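Door and Hallway Runs in Simulation: Frequently Asked Questions

Who has to follow these rules?

Anyone who starts, watches or reviews a run with the two-armed robot in the simulated house. That covers the Urard and Illent teams and anyone at Bundgaard who works from recorded runs. Questions about the rules go to Ingvar Eyvindsson.

Why have rules for a simulator? Nothing can get hurt.

The control software that passes here is the same software that goes onto the real robot. A habit that is harmless in simulation, such as pushing a door with the forearm, will break something later. We treat a bad contact in the simulator as a bad contact.

What counts as a contact fault?

Any touch between the robot and a wall, door frame or door panel, other than gripper fingers on the handle. Fingers on the edge of an open door also count as a fault unless the task sheet allows it.

How close may a gripper get to a surface?

The limit is 50 mm while the arm is moving and no grasp is planned. During a planned grasp the limit is lifted for that gripper only. The other arm keeps the full distance.

Which views do I need to check before I approve a run?

Both the gripper view and the body view, for the whole run. In the gripper view, check the gap between the fingers and whatever surface is nearest. In the body view, check both arms against the doors and walls.
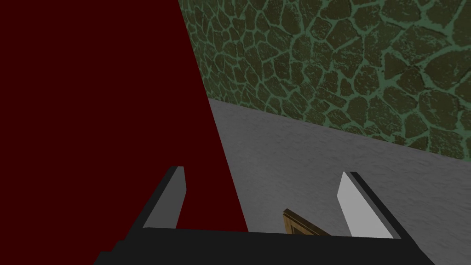
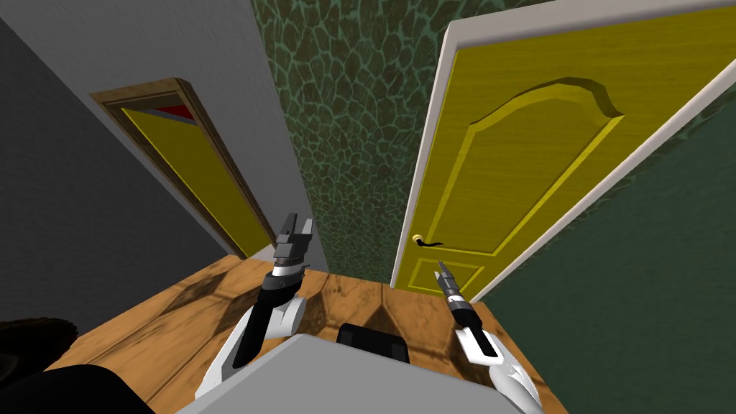
Gripper view first, then the body view with the yellow doors.

Can I judge distance from the gripper view alone?

No. A large flat surface with no texture gives very little sense of depth. Use the distance log. If the log and the view seem to disagree, mark the run "hold" and have a second person look at it.

Does a door have to be fully open before the robot goes through?

It has to be open far enough for the torso and both arms to clear it at the limit above. If it is not, the robot stops and opens the door further. It may not use its body to finish the job.

How many clean runs are needed for sign-off?

40 in a row, with the same software version and no contact faults. One fault sets the count back to zero. Changing the floor or wall textures does not reset the count. Changing the door width or the handle does.

Where do I report a fault?

In Flekar, under the run number. Write down the time of the contact, which arm it was and what it touched. Run 1862 is a good model for how much detail to give.

Can I delete a failed run?

No. Failed runs are kept with the rest. If a run was started by mistake, tag it "void" and leave it where it is.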